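Filed under: Support > Teleoperation > Recording and playback

Follower gripper closes late on basket task, right arm

Opened by: Tomos Price
Site: Drellside
Priority: normal
Status: closed, workaround in place

We are recording demonstrations by remote control for a simple tabletop task. The operator picks up the soft bun, puts it in the wicker basket, then takes the basket by its wall and turns it toward the front of the table. The first half records fine. The trouble is with the basket.

When the operator squeezes the leader handle, the follower gripper starts to close late. The arm itself keeps up. By the time the fingers meet the wicker, the operator has often begun to lift, and the basket slips or gets dragged. We throw those episodes out. Last week we lost more than 100 of them and the training set is now short on the second half of the task.

Things tried before opening this ticket:

- Restarted the leader and follower in both orders. No change.
- Swapped the left and right handles. The delay stays with the right follower, so the handle is fine.
- Recorded with the cameras turned off. The delay gets shorter but does not go away.
- Ran the gripper open and closed with no object for 128 cycles. No faults logged.
- Asked Gwilym Dafis to run the same task in case it was my timing. He had the same result.

Software is the Endix recorder, as installed by Ketatel. Nothing was updated between the good sessions and the bad ones that I know of. The network switch was moved to another shelf in February but the cables are the same.

I went back to grasping the basket on its own, leaving the bun on the table, so there would be less going on in the log. The gripper takes the wall from the right side and the basket sits at an angle to the table.
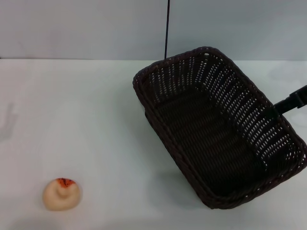

Jacqueline Delaunay replied that a grasp on an openwork wall is a poor way to measure the delay, as the fingers can sink into the weave before the force reading rises. She asked for the command and position traces side by side, with timestamps from the follower, and wanted to know what the gripper filter was set to on each arm.

Traces attached to the ticket. The command leaves the leader on time. The position on the right follower does not move for a good while after, and then it moves at normal speed. So it is a wait at the start and not a slow motor. Filter settings: left arm 8, right arm 500. I did not set the right one and can't find a note of who did.

Jacqueline confirmed that 500 is far too high for live teleoperation. It is meant for playback of recorded motion, where a smooth close matters more than a quick one. Playback loads its own profile and should put the old one back when it ends. If playback is stopped by hand, the old profile is not restored.

That matches what we do. We stop playback by hand most days.

Set the right arm back to 8 and saved it. Recorded a new batch on Sunday with both halves of the task. The grip closes when the operator squeezes, and the traces for the two arms now look alike. Gwilym has added a line to the start sheet to check the filter on both arms before the first episode.

The restore problem is still open with Endix under its own ticket. Old episodes with the late grip are tagged and kept out of training. Closing this one.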